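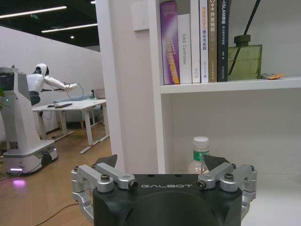
## "Slow hands make better data"

Hiwot Wako spends most of her working hours moving a robot's arm from somewhere other than the robot. She runs demonstrations at Clenen, and since September the task has been bottles on shelves.

"You reach in, you close, you lift, you back out," she says. "A person does it without looking. When you drive it remotely, you find out how many small decisions are in there."

Her set for the shelf task stands at 1,068 recordings. Of these, 562 were done by remote control. The rest were done by hand, with the operator holding the arm and guiding it through the motion. She prefers remote control for anything inside a shelf.

"If I'm holding the arm, my own body is in the way, and I'm using my eyes. The robot won't have my eyes later. With the remote I only get the wrist view, so if I can't see the bottle between the fingertips, I have to move until I can. That searching is part of what it should learn."

A clear bottle is harder than it sounds. Wako says the label helps, and new operators tend to aim for it even when the better grip is higher up. She lets them do it for a day, then plays the recordings back.

The other common fault is speed. People get comfortable and start to rush the approach, and the fingertips come in at a slant. "Then you've taught it the slant," she says. She throws those recordings out – all of them, even when the bottle came up fine.

What about mistakes that get corrected partway? She keeps those. An earlier set, made for a project called Kurkia, had only clean runs, and the arm had no idea what to do after a near miss. "It just stopped there with its fingers open."

Operators work in pairs and swap every 2 hours. One drives, the other resets the shelf and writes down anything odd. Wako still takes a turn most mornings. Next on her list is the upper shelf, starting with pulling one book from a full row.

"I've tried it a few times," she says. "I'm not good at it yet."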